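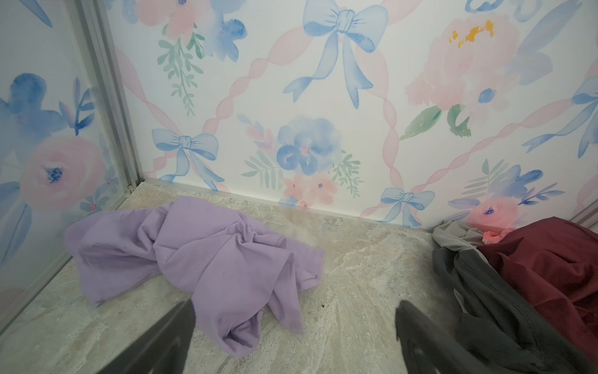 Folding corner, notebook entry, July

In from 9.20. So-yul had left the corner as it was overnight so I started from the heap instead of from a clean floor. Lavender cloth on its own towards the left wall, the rest pushed up in the back right corner: dark gray, maroon, and the small pink piece wedged between them.

Plan for the day was to settle the order of work for the cloth sorting and write it up so that Dae-han can run it next week without ringing me. The order we have been using (biggest first) came from the Skullstead sheet and I don't think it suits this set. If the grey goes first it drags the maroon with it, and the pink ends up underneath something or out by the wall. Tried it again this morning to be fair to it. Same thing.

New order, which I'll use until someone objects:

Lavender first. It lies clear of the others so it can come up without disturbing them.
Pink next, by the nearest bit showing.
Grey, lifted straight up from the fold at the top. Do not pull along the floor.
Maroon last.

The lavender is the awkward one to fold all the same. It goes into a twist and there is usually a pinch somewhere in the middle which looks like a corner and isn't. Picked it up by the pinch twice and got a rope both times. Shake it out from the rounded corner, then find the next corner along the hem, then lay it flat. Going for the long tail is also all right but it takes longer to open out.

Timing. 35 minutes for the whole lot this morning, including the two bad goes with the lavender and a stop to answer the door. Second run was 11 minutes. I would not read much into the difference, I knew where everything was by then.

Floor. The marble print is fine for the maroon and the dark grey, you can see the edges at once. Lavender is harder than I thought it would be at the left side, and I lose the thin end of it against the veining when I'm working quickly. Dae-han suggested a plain mat. I would sooner keep the floor and slow down, as we have all the earlier notes on this surface and would have to redo them. Left open.

Wallpaper. So-yul asked whether the flowers should come down. The pink piece does get lost a bit when it ends up against one of the pink ones - I looked straight past it on the second run and only found it when I moved the maroon. My preference is to leave the paper up and make a habit of checking that corner before calling the floor clear. Have written "check back right for pink" on the card.

Maroon has picked up lint down one side. Went over it with the roller, most of it off. Do not wash it with the lavender. The Říha tub is for the dark things and the other one for everything else, and the lids had been swapped again, so I have written on the tubs themselves as well.

Also moved the folding board to the left of the bench. It was catching my elbow.

Lunch late. Rang Cumville about the replacement cloths, they have the grey in the same weight but not the lavender until the next delivery. Said we would wait and take both together. Order is under Brorker on the account, not under us, so quote that if they ring back while I'm out.

Put back at 4.15. Cloths dropped loose for the next person, not folded, as agreed. Folded squares in the corner make the first run far too easy and then the time is no use to compare with anything.

To do
Roller refills, we are down to 3.
Ask So-yul where the second card has gone.
Hem on the grey is coming undone at one end, short length only, needs a few stitches before it gets caught on something.
Try the new order with Dae-han doing it cold, me keeping quiet.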